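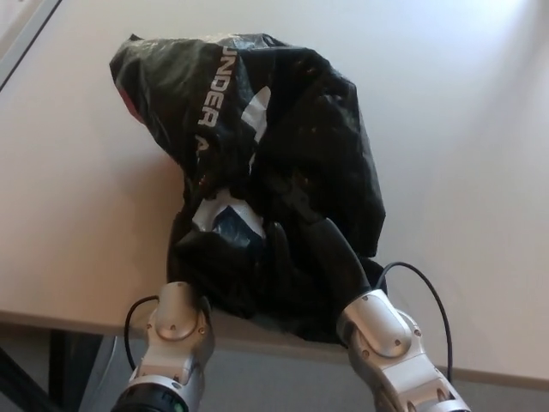

A black plastic bag on a white table, creases and all.

I have a drawer full of store bags, and I'm done apologizing for it. My brother-in-law, Rigoberto Esquivel, thinks I should toss the lot. He moved into a new place in Larden last October with 2 suitcases and a blender, so he has opinions about stuff.

But a good plastic bag is a useful thing! I don't mean the flimsy produce kind that splits if you look at it funny. I mean the big glossy ones you get when you buy sneakers or a winter jacket, with the giant lettering down the side. I've carried wet swimsuits home in those, and muddy cleats, and once a whole lasagna (in its dish, thank you) over to a potluck in Visley.

Where I'll give Rigoberto some ground is the storage. For years I just shoved them all in there, wadded up, and every time I opened the drawer three of them came out with the one I wanted. So now I fold. I lay the bag on the table, push the air out toward the open end, smooth it with the side of my hand and fold it in thirds the long way, then roll it up from the bottom. Shiny plastic fights you the whole time, and it never gets truly flat, and I don't care. It only has to fit in the drawer.

What bugs me is the advice that treats keeping a bag like some kind of personal failing, and then two paragraphs later wants you to go buy a set of matching fabric pouches. I already own bags! They hold things! I'll be rolling up another one tonight, and Rigoberto can borrow it when he needs to haul his gym shoes.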